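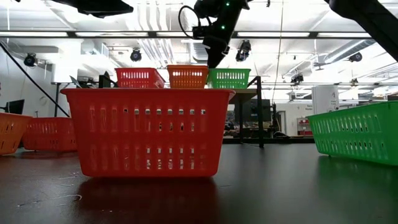

Marites Catacutan thinks the color should follow the job and the size should follow the part, and that we have been doing it backwards since November. Her point is that a small red and a large red are the same instruction to whoever picks them up, and if they are not, the color is decoration.

Agreed in principle. Went through it at the bench and wrote down what would have to change.

3/5/22
Bench notes, slotted baskets, Plivusen series, large and small.

Current use:
Red = returned, not inspected.
Orange = inspected, needs work.
Green = cleared, can go back to stock.

That holds for the large ones. The small ones have drifted. Small red was being used for loose fasteners of any condition, small green for cable ties and offcuts, small orange for whatever came out of the Cabrera cabinet when it was emptied. So a small green on the raised stand meant nothing in particular, and a part in it could be taken as cleared. Dindo Talavera took one last month on that basis and fitted it. It was a good part, as it happened, but it had no tag and no entry.

Change from today: small baskets carry the same meaning as large ones. Fasteners, ties and offcuts move to the drawers. Anything that will not fit in a drawer gets a lidded tub with a printed label, no color.

Layout

Large baskets on the main table, small ones on the black stand behind. Order on the stand is red, orange, green from left to right, seen from the operator's side. The large ones have been going down wherever there was room, with a red in the middle as often as not, as that is where most of the sorting gets done. I have no objection to a large red in front for working out of. I do object to it standing close enough to the stand that the small ones have to be reached over it. Rim height of the large basket is enough to hide the bottoms of the small ones from a normal seat. Rogelio Dizon reported the same when he was looking for a pair of bushings that turned out to be lying flat in the small orange.

Options considered:

a) Raise the stand. Feet are fixed, so this means blocks. Rejected for now, the stand is steady as it is and I do not want it any taller with weight in it.
b) Pull the large red forward toward the operator when reading the small ones. Works, costs a few seconds each time, gets forgotten.
c) Move the large baskets to the sides and keep the center clear except when sorting. Preferred. Trying this first.

With (c) the large green goes to the right and can be turned to whatever angle suits the elbow. Large orange to the far left. Red comes into the center for sorting and goes back left after. Tape marks not needed yet. Eleri wants tape marks anyway. See below.

Slots

Pattern is common to all of them: a row of short openings just under the rim, taller ovals lower down. Checked what passes through and what does not, using stock from the drawers.

Washers, flat, small: pass through the taller slots on edge if the basket is tilted. Stay put if it is level and left alone.
M6 screws: stay in lengthwise. Will go through point first if the basket is shaken, and the head catches on the outside of the wall. Annoying to get back out, the head has to be pushed from outside while the shank is guided from inside.
Split pins: go straight through. Do not put split pins in these.
O-rings: stay in, but the thin ones hook over the slot edges and get nicked when pulled. Bag them.
Bushings, brackets, hinge plates, small castings: no trouble.
Cable with connectors: connector end goes through a slot and the whole run then has to be fed back. Coil and tie first.

Conclusion for the wall card: nothing loose that is smaller than a thumb joint goes in a slotted basket unless bagged. Rogelio suggested liners. Tried a sheet of drawer liner cut to the floor of a small basket. It stops the washers but it also holds whatever liquid comes off the parts, so the basket then has to be emptied and wiped, and the reason we bought slotted ones was to avoid that. Liners for dry parts only, and only in the small size. I have cut 2 and left them in the bottom drawer.

Draining

Separate check, done over the sink and not on the table. Loaded a large red with brackets straight out of the Salari wash and let it stand. After 9 minutes there was still a film on the floor of the basket and in the corners, where the wall radius meets the base. The walls themselves clear quickly. Tipping the basket onto one short end and leaving it for another 2 minutes cleared most of the corner water. Parts with blind holes were still wet inside and will be whatever the basket does. Blow those out by hand.

Note on the tabletop: the dark surface is glossy enough that a water patch is hard to tell from a reflection. The red in particular throws a reflection under its lower edge that reads as a spill or a stain from some angles. I wiped it once before working out what it was. The reverse case is worse, a real puddle under the red basket would be taken for reflection and left. Rule: no basket goes from sink to table without standing on the rack first, and run a dry hand under it before setting it down. Milagros Ignacio has asked for a matte mat. I would like one too, but a mat under everything will collect swarf and we will be back to picking it out of the weave. Smooth rubber, perhaps. She is going to bring an offcut to try.

Light

Parts in the baskets are easier to see with light coming from behind, through the slots, than with the overhead alone. With the overhead alone the inside of a red basket goes dark and steel parts in it lose their edges. With light from behind the walls glow and the slots show what is leaning against them. Downside is that the colors shift. Orange goes very warm when lit from behind, and the rim of the red picks up some orange where the light hits it. Side by side there is no confusion. Single basket on the table, tired eyes, end of shift, I could see someone calling a red an orange. The cost of that mistake is an uninspected part being treated as inspected.

So color alone is not sufficient for red against orange. Proposal: a label on both short ends, one large letter, R / O / G, black on white. Tried the Lelteck tape on the rim. Adhesion on a clean dry rim is fine. On the slotted wall it is poor, there is not enough flat between the openings and the corners of the label lift. The rim has a slight flare, so the label faces a little upward, and for a person standing that is a good angle. Seated it is less good but readable.

Washed one labeled basket 6 times by hand. Label still on, one corner beginning to lift. Will continue to 11 and then stop, if it is still readable at that point it will do for our purposes and we can relabel when needed.

Stacking

Same size, same color: nest well, come apart without much trouble.
Same size, mixed color: same fit. Do not stack mixed with parts in. I found a stack by the door with green on top and red beneath, both loaded, and the person carrying it would have seen green only.
Small inside large: convenient for carrying, but the small one slides, and with the light behind it the colors seen through the slots of the outer one are misleading. Empty only.

Handling

Slots near the rim are short and the edges are not sharp, but fingers go into the taller ones when lifting a heavy load by the walls. Lift from under the rim at the short ends. The long side bows outward when the basket is full of castings. It recovers when emptied. No whitening of the plastic at the corners yet that I can find. Looked at the oldest large red with a loupe and saw scratches only.

Sliding a loaded basket on the glossy top is easy and leaves fine marks. Lift, do not slide. I know I do this myself.

Eleri on tape marks, for the record: she says the positions will drift within a week without them, and that the discussion we are having now is the same one we had about the pegboard. She is probably right about the pegboard. Counterargument is that the large green needs to be turned to suit left- and right-handed people, and a taped rectangle will get it squared up against the edge again every time someone tidies. Compromise is tape for the stand only, none for the large ones. Holding that until the trial of (c) has been run properly.

To do
Empty small baskets of fasteners, ties, offcuts. Drawers to be labeled first or it will all come back.
Go through the small green contents and tag or scrap. Anything without an entry goes to red, whatever it looks like. (Dindo)
Print R / O / G for both short ends, all baskets. (me)
Replace the wall card. The old one still says orange = hold, which was dropped.
Rubber offcut under the large red. (Milagros)
Ask Plivusen whether the small size comes with a closed base. Catalog lists the part but with no drawing.
Wash test on label, continue.

Added later: Marites read this over and wants "needs work" split into "needs work here" and "needs to go out." I said there is no fourth color. She says there is a blue in the catalog. Have not looked.

Added: small orange emptied. Contents were mostly hinge plates, one bag of O-rings with no part number, and the missing key for the Cabrera cabinet. Key is back on its hook. O-rings to red.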